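17/08/2024
Kekbridge workshop, bench notes

Carried on with the glue trial on printed board. Dexter Cabanatuan cut the last of the test strips yesterday, so there are now 182 in the tray, half from the Ellery stock and half from the Valtine. Ellery is the older board and takes the paste unevenly along the grain. Valtine is smoother but curls if the paste goes on thick.

Paste was the July batch, thinned by 17 per cent. Brushed one side only, pressed under the Plidier plate for two hours, then left in the rack overnight. Peeled by hand at the short end first.

Ellery: most strips tore in the board before the join gave. That is what we want. A few near the bottom of the stack lifted clean, and those had a dull patch where the brush had missed.
Valtine: joins held, edges poor. Some 279 g on the hook before the first one opened, well short of the old figure. Need to repeat with the plate warmed.
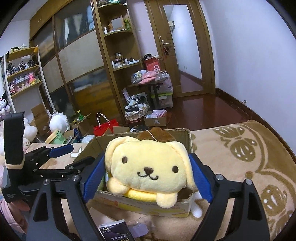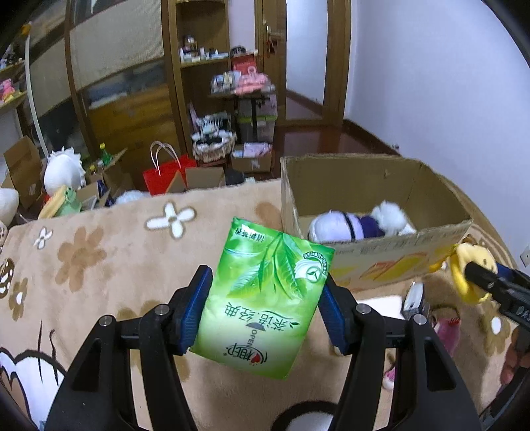
Plush toy in an open cardboard box, first; green drink carton, second.

Ink rub next. Dry cloth did nothing on either board. Damp cloth lifted a little red from the Ellery after a dozen passes, none from the Valtine. Dexter thinks the Ellery varnish has gone off with age – I would like to see a fresh sheet before agreeing.

Rack number 2643 has a bent rail and marks the strips. Do not use it for anything we intend to measure.

To do: order more brushes, warm the plate, relabel the tray. The scale also wants checking – it read high again after lunch.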